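2019年10月22日 双手采集工位,规程修订

接着上次没改完的地方往下写。规程第三版到昨天为止是38条,今天加一条,变39条,另外改了几条措辞。正式文本由Adjoa Asamoah统一录入,下面是我自己的底稿和当天的过程,有出入以她那份为准。

先说为什么今天动它。Kofi Antwi把Kang项目到目前为止的录制过了一遍,一共1112段,其中243段打了标记。标记不等于报废,意思是需要有人再看一眼。他按原因分了类,最多的是起始摆放没写清楚,其次是开头结尾留得太短,再往下是线缆进画面挡了物体、夹指状态没登记。前两类靠规程能管住,线缆那类一半靠规程一半靠习惯。夹指那类我原来以为很少,看完他的表才知道是登记表里根本没有这一栏,大家写在备注里,有的写有的不写,查起来很费劲。

上午九点多开始,Yaa Addo操作,Edem Nartey看屏,我记录。任务是托盘那一组:起始时托盘在靠操作者一侧,条纹垫在远侧,圆片放在垫子上。双手各持一只夹爪,从手持静止开始,到双手退回静止结束。

开工前照旧逐项念检查单。Edem念,Yaa答,我打勾。这个做法是二月那次出了问题以后定的,当时每个人都自己在心里过一遍,结果两个人都以为对方校过时钟。念出来慢一点,一遍下来也就几分钟。今天念的时候发现第七条和第十二条内容重复,都是问存储余量,只是一个写“确认磁盘空间”,一个写“检查可写容量”。合并到第七条,第十二条空出来给夹指检查用,编号不往后挪,免得旧记录对不上。

关于起始摆放。旧文本写的是“物体置于台面中央附近,方向自然”。Edem说这句话他读了几遍也不知道该怎么摆,“自然”两个字每个人理解不同。改成:

第九条 每组任务在登记表上写明物体的起始区域和朝向。区域用近、中、远和左、中、右表示,朝向以长边相对操作者身体的方向表示。同组内要求变化的,写明变化范围;不要求变化的,每段之间复位到同一区域。

讨论时Kofi Antwi提过用胶带在台面上贴角标。试过,贴完以后每段画面里都有胶带,训练那边不愿意要。最后定的办法是用一块可以拿走的定位板,摆好物体,撤掉定位板,再开始录。定位板不许留在台面上,这句话单独列成9.1。

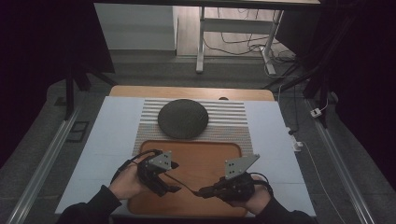 线缆的事也在这时候定下来。两只夹爪之间的连线以前怎么走都行,有人从手腕外侧绕,有人直接垂下来。垂下来的问题在于手一低,线就有可能扫到托盘边沿,轻的东西会被带动。Yaa习惯让线在两手之间留一个弧,动作大的时候也不绷。我让她按平时的样子做了几段,Edem专门盯线。结论是弧可以留,但开录之前要把两手张到本任务需要的最大距离试一次,再并拢试一次,两种姿势下线都不能碰到物体。写成第十四条。

桌边那根白色的线归到第十五条。原文只说“地面线缆须整理”,没有说到什么程度算整理好。改成:操作者站位和后退一步的范围内,地面不得有松散线缆;沿桌边走的线要固定,插头不得搁在桌沿。架子底下盘着的那一堆不在站位范围内,暂时不动,Torkberg的人来接新电源的时候一起理,记到待办。

衣着那条没改,仍然是深色长袖、袖口收紧、摘表摘戒指。Yaa问过夏天能不能穿短袖,我说可以,但同一组任务要从头到尾一致,中途不换。这句以前是口头讲的,今天补进正文。

十点半左右停了一次。Edem在回放里看到右侧夹指的内缘不太齐,叫停以后拿到灯下看。按规程,中途发现末端异常应当先停,不要“录完这段再说”。这次停得很干脆,记一笔。 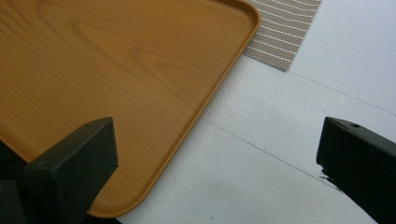 左右夹指与托盘。右指下侧内缘轮廓不齐,像是磨损或崩缺。

关于这件事怎么处理,几个人意见不一样,都记下来。

Kofi Odoi(电话里)认为只要接触面完好,外形缺一点不影响抓取,可以继续用,写清楚就行。他在Droreck那边管过耗材,说夹指到这个样子的很多,全换的话备件跟不上。

Edem认为应当换。他的理由是夹指一直在腕部相机的画面里,外形变了,同一组数据前后就不一致,以后有人拿夹指轮廓做对齐会出问题。

Yaa关心的是碎屑。边缘如果还在掉渣,落在台面上,一个是脏,一个是小颗粒会让托盘滑动的阻力变。她擦过一遍台面才继续的。

我的意见偏Edem,但备件确实有限,所以折中。现在的写法:

第十二条(新)夹指检查。每班开始、每次换任务、每次跌落或碰撞之后,检查左右夹指。看三处:接触面、内缘、固定孔周围。
12.1 接触面有裂纹、缺口或松动的,立即更换,不得继续录制。
12.2 接触面完好、其他部位有缺损的,拍照登记,可以录完当前这组任务,下一组开始前更换。当前组全部录制在登记表“夹指状态”栏填B。
12.3 手指沿边缘摸一遍,有毛刺或掉屑的,按12.1处理。
12.4 左右同时更换。更换之后重新做开合标定,标定文件名写入登记表。

12.4里“左右同时更换”Kofi Odoi不同意,说浪费。我查了一下旧记录,只换一边的那几次,标定值左右差得比平时大,但样本太少,说明不了什么。先按同时更换执行,月底看备件消耗再谈。换下来的那只如果是好的,装袋标“可用,单只”,不要扔。

这次的夹指摸下来没有新的碎屑,接触面也没看出问题,按12.2走,录完本组再换。登记表填B。

状态栏的代号也顺手定了:A是无可见缺损,B是非接触面缺损,C是已停用,仅用于调试。不设中间档,不许写“A-”或者“基本完好”。Wivier的导入脚本只认这三个字母,写别的会整行跳过,而且不报错,这个毛病我给Kofi Antwi提了,他说改成报错退出。

接下来是台面清洁,本来在附录里,今天提到正文第十一条。每组任务开始前用微湿的无绒布擦一遍,再用干布擦一遍,看清楚有没有残留颗粒。浅色台面上黑色颗粒很显眼,肉眼能看见的都要清掉。录制中途看到了怎么办?不停,在备注写时间点,本段结束再擦。Edem觉得这和夹指异常必须停的要求不一致,我的理解是颗粒不涉及人和设备,夹指有可能涉及,所以分开处理。他同意了,让我把理由写在规程的说明页里,照办。

然后是双手间距。托盘这类大件,两只夹爪会从两侧或者对角靠近,有时一只夹爪出现在另一只的相机画面里。这本身没有问题,双手任务就该是这样。要管的是夹爪和夹爪不要撞。

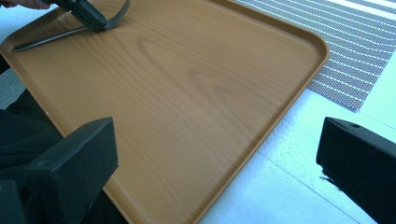
间距这条写得比较费劲。一开始想给一个固定数值,量了几次发现不现实,操作者手上拿着东西,不可能去估厘米数。最后按动作来写:

第二十一条 两只夹爪不得同时向同一抓取点移动。一只先到位并停稳,另一只再靠近。
21.1 任务要求两手在同一物体上配合的,事先约定先到的一侧,写在任务卡上。
21.2 一只夹爪压在物体上时,另一只不得从其上方越过。
21.3 发生碰撞,不论轻重,本段停止,双手退回,按第十二条检查夹指,本段标记为“碰撞”。不删除文件。

21.3最后一句是Adjoa坚持要加的。以前有人撞了以后顺手就把那段删了,觉得反正不要。删掉以后编号断了,查的时候不知道是没录还是录了没存,而且碰撞的频率也统计不出来。现在统一保留,标记就够了,要不要用由后面的人决定。

21.2执行起来要注意,Yaa试的时候说有的姿势下手腕很别扭,尤其是远侧那只手压着托盘左上角、近侧的手要去够右边的时候。她的办法是脚先挪半步,身体跟过去,手臂就不用拧。这个写进培训材料,不写进规程,每个人身高不一样,规程里管不了这么细。

开头和结尾的静止时间。旧文本是“适当停留”。改成开录后双手静止,心里默数到三再动;结束时双手退回,默数到三再停录。Edem问能不能让软件自动提示,Wivier下个版本有提示音,但声音会录进去,需要先确认训练那边是否在意。确认之前靠默数。

操作者连续录制时间:一轮最多39分钟,到点必须换人或者休息。这个数是从排班表里倒出来的,没什么道理,原来写四十,但一轮结束要留时间填表,就减了一分钟。Adjoa说以后有手部疲劳的反馈再调。操作者觉得手酸、握不稳,可以随时叫停,不需要说明理由,看屏的人也不要催。

隐私那一节没动内容,只改了顺序,放到前面来。头部相机能看到桌子以外的背景,开录前看屏的人要确认背景里没有无关人员、没有打开的屏幕、没有写着字的纸。今天查了一遍,合格。

下午把修改后的版本从头到尾走了一遍流程,Yaa和Edem互换,Edem操作。他第一次用新的第九条,填区域那栏时把“近左”写成了“左近”,两种写法都会出现,统一成先远近后左右,任务卡模板上印好,打勾即可,不手写。

还有一个小问题。Edem每段结束复位托盘的时候,习惯用夹爪直接推回去,推的过程也录进去了。复位必须在停录之后做,用手或者夹爪都行。第二十三条里有这句话,但藏在一长段中间,拆成单独一行。

物体清单也核了一遍。托盘登记的名字是“托盘,大,木纹”,垫子是“餐垫,条纹”,圆片登记的是“圆垫”,和餐垫容易混,改成“圆片,深灰”。材质一栏不确定的写“未核”,不要凭看起来像什么就填什么。以前有几件登记成“木”,重量一称明显对不上,Kofi Antwi在改。

待办:
夹指换新,左右一起,换完标定(Edem,本组录完以后)
登记表加“夹指状态”栏,旧数据暂留空,不回填猜测值(Kofi Antwi)
任务卡模板加远近左右勾选框(Adjoa)
桌边白线固定(我)
架子底下的线等Torkberg来(我联系)
提示音是否可以录入,问训练组(Adjoa)
定位板再做一块,现在的角有点翘(Yaa)
备件消耗月底汇总,发给Kofi Odoi

补一句,第十二条的三处检查,Yaa建议在工位侧面贴一张小卡。可以,但要贴在头部相机看不到的一侧,贴之前先戴上相机看一眼画面。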